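Ridholm presenta los resultados de la comparación de pinzas y cámaras del proyecto Gistarik

Redacción del Centro Tecnológico Ridholm

El Centro Tecnológico Ridholm ha dado por concluida la primera fase de Gistarik, el proyecto de evaluación de efectores finales para robots de dos brazos que desarrolla junto con el Laboratorio Munasinghe. Durante siete semanas, el equipo ha comparado en simulación dos modelos de pinza paralela y dos posiciones de cámara en tareas propias de un entorno doméstico, entre ellas la apertura y el cierre de cajones y la recogida de objetos pequeños. El informe de la fase se remitió en junio a las entidades colaboradoras.

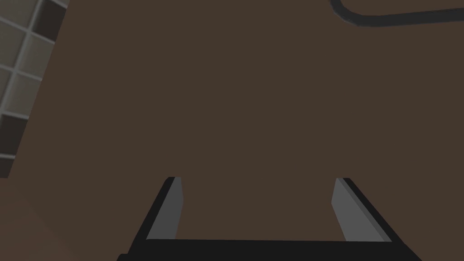
Pinza de dedos negros, abierta, desde la cámara de muñeca. 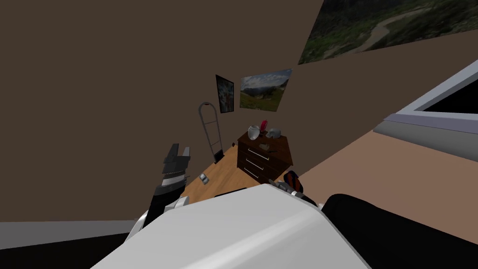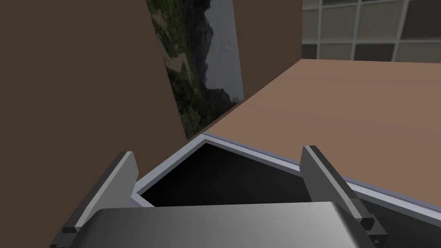

Pinza de dedos gris claro sobre el cajón abierto.
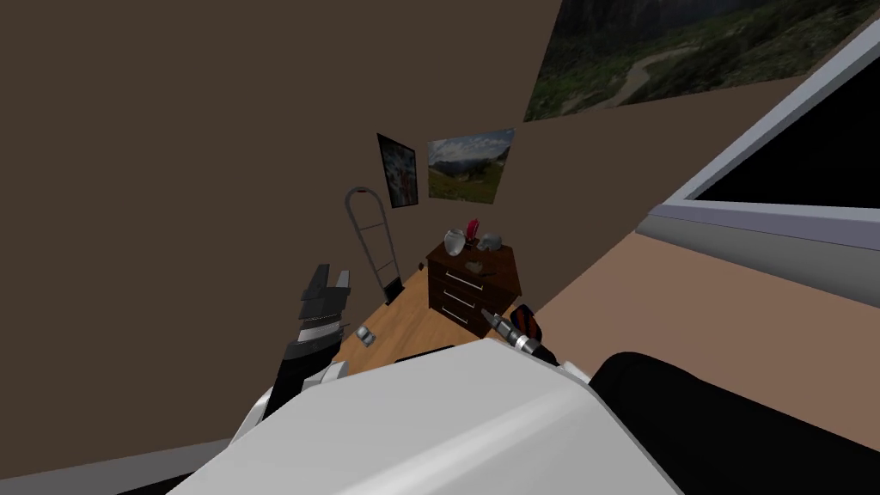
Habitación simulada con la cómoda de tres cajones, en una vista con los dos brazos del robot.

Alcance de los ensayos

La campaña comprendió 2229 ensayos, distribuidos en 154 configuraciones. Cada configuración fijaba la pinza, la posición de la cámara, la postura inicial de los brazos y la disposición de los objetos en la habitación. Los ensayos se ejecutaron en el clúster de cálculo del Laboratorio Munasinghe, y la revisión de los registros correspondió al grupo de manipulación de Ridholm.

Todas las configuraciones emplearon el mismo controlador, Nemska, desarrollado por ambas entidades en un proyecto anterior. Se mantuvieron constantes sus ganancias, los límites de fuerza y la frecuencia de actualización, de modo que las diferencias observadas pudieran atribuirse a la pinza o al punto de vista. El protocolo preveía repetir cualquier ensayo interrumpido por un fallo del simulador; los ensayos repetidos figuran en un anexo propio y no se han sumado al total.

Resultados por tipo de pinza

En las tareas de cajón, la pinza de dedos gris claro obtuvo mejores resultados que la de dedos negros. La diferencia se concentra en la fase de aproximación al tirador, en la que el segundo modelo entró en contacto con el frente del mueble con mayor frecuencia. Una vez asegurado el agarre, el recorrido de apertura fue equiparable en ambos casos.

El orden se invierte en la recogida de objetos situados sobre el suelo. La pinza de dedos negros toleró mejor los errores de orientación y precisó menos intentos por objeto, en particular con las piezas cilíndricas. El informe no recomienda, por tanto, un modelo único y propone que la elección se efectúe en función de la tarea predominante.

Los ensayos de cierre de cajón no arrojaron diferencias apreciables entre las dos pinzas. El equipo considera que el empuje con los dedos abiertos resulta poco sensible a la geometría y ha decidido retirar esta tarea de la siguiente campaña.

Posición de la cámara

La segunda parte del estudio se refiere a las imágenes que recibe el sistema de decisión. Se compararon la vista general, tomada desde el cuerpo del robot, y la vista de muñeca, solidaria con la pinza. La vista general permitió localizar el mobiliario desde el inicio de la tarea, si bien perdió precisión en los últimos centímetros de la aproximación, cuando el propio brazo oculta el punto de contacto. La vista de muñeca presentó el comportamiento contrario y dejó al sistema sin referencias útiles cuando la pinza quedaba orientada hacia una superficie uniforme.

La combinación de ambas vistas ofreció los mejores resultados en las tareas de cajón, a costa de un mayor tiempo de cálculo por ciclo. En la recogida de objetos la mejora fue menor y, en varias configuraciones, no compensó el retardo introducido.

«La vista de muñeca es imprescindible para cerrar la pinza en el lugar correcto, pero no basta para llegar hasta allí», ha señalado Imtiaz Debnath, responsable técnico de Gistarik. Debnath ha indicado asimismo que las inclinaciones pronunciadas de la cámara general se mantuvieron de forma deliberada en una parte de las configuraciones, con objeto de comprobar la estabilidad del controlador ante encuadres poco favorables.

Limitaciones

El informe advierte de que los resultados proceden exclusivamente de simulación. El modelo de fricción entre los dedos y los tiradores es una aproximación, y el comportamiento de los cajones no incluye holguras ni atascos. Tampoco se han considerado variaciones de iluminación durante un mismo ensayo. Las conclusiones sobre fuerza de agarre deben entenderse, en consecuencia, como provisionales.

Siguiente fase

La segunda fase trasladará una selección de las configuraciones a un banco físico instalado en la sede de Ridholm. Está prevista la participación de 14 operadores, que teleoperarán los brazos con cada una de las pinzas para disponer de una referencia humana en las mismas tareas. El Laboratorio Munasinghe se ocupará de la calibración de las cámaras y de la adaptación de Nemska a los nuevos actuadores.

Los registros de los ensayos, junto con los ficheros de configuración, pueden solicitarse a la secretaría técnica del proyecto. Las solicitudes deberán indicar la entidad de procedencia y el uso previsto de los datos. El acceso será gratuito para universidades y centros públicos de investigación.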